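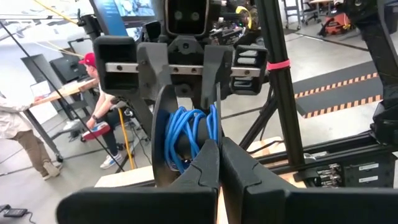

4.2 감긴 케이블을 보관하는 방식과 작업대 위의 습관

앞 절에서 공구와 나사류의 정리를 다루었으니 이제 케이블 이야기를 할 차례인데, 사실 우리가 이 연구를 시작하면서 가장 오래 붙들고 있었던 물건이 바로 케이블이었다. 벨라흐(Bellach)의 공동 작업실에서 기록한 보관 사례 487건 가운데 132건이 케이블에 관한 것이었고, 면담에 응해 준 분들도 이 대목에서는 유난히 말씀이 길어지곤 했다.

그림 5. 목재 판 위쪽에 똑바로 선 검은 스풀과 거기에 감긴 파란 케이블. 고리가 느슨하게 겹쳐 있다.

그림 5의 스풀은 우리가 '느슨한 감기'라고 부르기로 한 유형에 속한다. 고리가 가지런히 층을 이루지 않고 서로 겹치면서 바깥쪽으로 조금 부풀어 있는 상태를 말한다. 처음에 우리는 이런 스풀을 정리가 덜 된 것으로 분류하려 했으나, 초고를 읽은 나데주 루아예(Nadège Royer)가 면담 기록을 다시 살펴보자고 권했고, 그 덕분에 생각을 고치게 되었다. 케이블을 하루에도 여러 번 풀고 감는 사람들은 촘촘하게 감는 일에 별로 마음을 쓰지 않았다. 손에 잡히는 대로 몇 바퀴 돌려 두고, 다음에 쓸 때 한 번에 당겨 풀 수 있으면 그것으로 충분하다는 것이었다. 반면 몇 달씩 넣어 둘 케이블이라면 같은 사람도 자리에 앉아 한 층씩 차분히 감았다.

스풀을 눕히느냐 세우느냐 하는 문제도 생각보다 의견이 갈렸다. 플로리앙 탕기(Florian Tanguy)는 세워 두면 플랜지 사이로 케이블 색이 바로 보여 찾기 쉽다고 했고, 오데트 콜레(Odette Collet)는 작업대에서 굴러간 스풀을 주우러 다닌 적이 많아 되도록 눕혀 둔다고 했다. 두 분 다 같은 작업대를 쓰고 있어서 아침에 세워져 있던 스풀이 오후에는 누워 있는 일도 있었다고 한다. 이런 사소한 엇갈림을 기록지에 어떻게 적을지를 두고 우리끼리도 꽤 오래 의논했는데, 결국 관찰한 시점의 상태를 그대로 적고 사용자의 설명은 별도 칸에 옮기기로 했다.

색에 대해서도 한마디 덧붙여 두고 싶다. 면담에서는 길이나 규격보다 색으로 케이블을 부르는 경우가 잦았다. "그 파란 것 좀 줘요"라고 하면 옆 사람이 알아듣는 식이다. 다만 이 호칭은 작업실 안에서만 통하며, 3월에 방문한 준브리지(Zunbridge)의 작업실에서는 같은 색이 전혀 다른 용도를 가리키고 있었다. 따라서 색에 따른 분류를 두 장소 사이에서 곧바로 비교하기는 어렵고, 이 점은 6절에서 라벨의 사용과 함께 다시 살피기로 한다.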